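Ticket 628
Product: Skudanari gripping kit (two-finger gripper, wrist camera, grasp software)
Supplier: Jostia
Site: Baumgart, returns and refill line
Opened by: Gisela Lenz
Status: Open, waiting on supplier
Priority: Normal (raised from Low by requester)
Subject: Kit does not pick clear bottles the way the product sheet says it does

Gisela Lenz, Baumgart
Opened January 6, 2024

We have the Skudanari kit on trial. The trial ends in April and I have to write down whether we buy it, so I want this on record in one place and not spread over phone calls.

The product sheet says "handles transparent containers out of the box." We took it out of the box. It handles cardboard sleeves, jars with paper labels and the gray caps fine. With clear bottles it reports a good grasp when there isn't one, or it stops above the bottle and says no object found. The second one I can live with. The first one I can't, because the arm then swings to the crate with nothing in the fingers and the counter goes up anyway.

Run from this morning, one operator, same bottle type throughout, bottles presented singly:
Attempts: 56
Reported by the software as successful: all of them
Bottles not in the crate at the end: 7

Please explain how the software can call a grasp successful with no bottle in the gripper. Please don't send me the quick start guide again. I have it.

Software version is whatever came installed. The About page says "current."

Torben Oltmanns, Jostia support

Hello Gisela, thank you for the detailed report. Clear objects can be demanding for any vision system. Could you please check the following:

1. The camera window is clean and the protective film has been removed.
2. The lighting is even and diffuse.
3. The object profile is set to Transparent and not to General.
4. The finger pads are the soft ones from bag B.

In most cases step 3 solves it.

Gisela Lenz, Baumgart

1. Film is off, window wiped.
2. We have ceiling lights. It is a hall. The sheet says nothing about lighting.
3. It was already on Transparent. I switched it to General to see what happens and I could not tell the difference.
4. Bag B pads fitted. Bag A pads tried as well, bottles slip more.

None of this answers the question. I asked why it counts an empty hand as a success.

Torben Oltmanns, Jostia support

Understood. The success flag is set when the fingers close and the motor current goes over the threshold. With a thin-walled object the threshold may be set too low, so the friction of the fingers themselves is enough to trip it. Please go to Settings, Grasp, Advanced and raise "Hold threshold" by 2 steps. Then repeat the run.

Gisela Lenz, Baumgart

There is no Advanced tab on ours.

Torben Oltmanns, Jostia support

My apologies, the Advanced tab is part of the Pro license. I have switched it on for the length of your trial. Please log out and back in.

Gisela Lenz, Baumgart

Logged out and in, tab is there. I'll note for my own report that a setting needed to make the kit do what the standard sheet promises is sold separately. If we buy, I expect it in the price we were quoted. Please confirm that in writing.

Threshold raised by two steps. Helmut is running it now. He did the mechanical install and knows the arm better than I do.

Helmut Lenz, Baumgart

Ran the same bottles with the new threshold. Empty closings are now mostly reported as failed, so that part is better. But it also fails bottles it really has. It grips one, decides it has nothing, opens the fingers and drops it. I don't see that as progress from where I stand, I'm the one picking bottles up off the floor.

Two other things I noticed.

The fingers come in at a different height from one bottle to the next even when the bottles stand in the fixture. With the jars they come in at the same height every time.

It is worse on the station nearest the door. I moved the fixture to the other end of the bench and had fewer misses. I did not keep a tally, so take that as an impression.

Threshold put back one step. Leaving it there for now.

Torben Oltmanns, Jostia support

Thank you Helmut, that's helpful. Varying approach height suggests the pose estimate is unstable, so this looks like a vision matter more than a force matter. I am passing the ticket to our applications team. They may suggest the Flaltilora light ring, which was developed with clear plastics in mind. I can add a quote.

Gisela Lenz, Baumgart

No quote please. I am not buying an accessory to find out whether the main product works. If you think the ring fixes it, lend us one.

Chak-lun Chuang, Jostia applications

Hi both, I've taken this over from Torben. I read the whole thread. A few plain questions so I don't repeat steps:

Is the gripper coming from above or from the side?
Do the bottles stand or lie?
Are caps on?
Can you turn on Save Wrist View (Settings, Logging) and attach something from a pick on the bad station? Please use full size and don't crop it.

Helmut Lenz, Baumgart

From above for standing bottles. Lying ones come at an angle, the software picks the angle. Both types of pick go wrong. Colored neck, clear body. Save Wrist View is on. File attached. 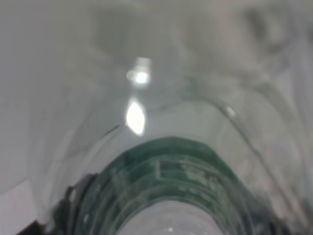
Pose estimation in the Transparent profile works by looking for an outline first and fitting a bottle shape to it second, so my first question with any clear container is which outline the software is likely to believe. Looking at your file, I'd say it has too many to choose from. The thin curved line over the neck is a real edge of the plastic, a shoulder or a seam, but the brightest thing in view is the leaf-shaped glare up and to the left, with a second, smaller spot directly over it. Those look like an overhead light reflecting off the curve. If the fit locks onto the glare, the calculated center can end up well off the real one. The green neck is a much better target. It has strong color, it has ridges, and it stands out clearly from the gray. I would like to try a profile that finds the neck first and works out the body from there.
(Chak-lun Chuang, Jostia applications)

Gisela Lenz, Baumgart

That is the first answer in this thread that refers to our bottles. Thank you.

I still have objections. The color is good for you in this case. We also run bottles with a clear neck, and the sheet does not say "transparent containers with a green neck." What happens with those?

Also, you are judging this from one file. Helmut says the bad station is by the door and the lights over it are the same as everywhere else. If overhead reflection is the cause, why is the other end of the bench better?

Chak-lun Chuang, Jostia applications

Both fair.

Clear necks: the neck-first profile will do less for you there. I won't promise a result. I'd want to test with your bottles before saying anything.

Door station: I don't know yet. Daylight from the door is one candidate, the angle of the bench to the fixtures overhead is another. One file can't settle it, and it can't tell me whether that particular pick ended well either. Could Helmut save views from both stations with the door shut, then from both with it open? Same bottle, same fixture.

The profile file is on your download page as neck_first. Load it under Profiles, then restart the arm controller. A restart of the software alone isn't enough, the old profile stays in memory.

Helmut Lenz, Baumgart

Loaded, restarted the controller. The first try didn't take because the controller needs the key turned fully off and not to standby. Put that in your instructions.

With neck_first on the green necks the approach height is steady now, same as with the jars. Far station, no drops while I was watching. Door station still drops some, fewer than before. Clear necks: no object found, nearly every time. It does at least say so and does not pretend.

Door test not done yet, the forklift route goes through there and I can't keep it shut during the shift.

Finn Rothe, Baumgart purchasing

Joining because Gisela copied me. I need three points from Jostia in writing before I can put this forward:

Advanced tab included in the quoted price, yes or no.
neck_first profile included and maintained through updates, yes or no.
A corrected statement on clear bottles in the product sheet, or a clause in our contract that says what the kit can pick and what it can't.

I would also like to know if other customers got the same "out of the box" wording and what they were told afterward.

Torben Oltmanns, Jostia support

Hello Finn, the first point is yes, I have had it confirmed. The second I am checking with the software team. For the third I will have to involve sales. I'm unable to comment on other customers.

Gisela Lenz, Baumgart

Noted. Where I am with this:

The gripper itself is decent. The fingers are solid, the mounting was easy and jars work. I have no complaint about the hardware.

The success flag is still not something I trust. It reads motor current and nothing else. You have a camera on the wrist and you don't use it to check whether there is a bottle between the fingers after closing. I asked Chak-lun on the phone whether that can be added and was told it is "being looked at." Until it has a version number I am treating it as not existing.

We have put our own light barrier at the crate and count from that. It disagrees with the software's number daily.

Please leave this ticket open. It was set to Resolved overnight and I have set it back.

Chak-lun Chuang, Jostia applications

Sorry, the system closes tickets by itself when the last reply is from our side. I've turned that off for this one. Loan ring is approved, no charge, goes out with the next shipment. Please fit it on the door station only, so the two stations can be compared, and keep neck_first loaded on both.

Helmut Lenz, Baumgart

Ring arrived. The bracket in the box is for the older wrist flange and does not fit ours. Send the right bracket.

Status: Open, waiting on supplier (bracket; written reply to Finn Rothe, points two and three)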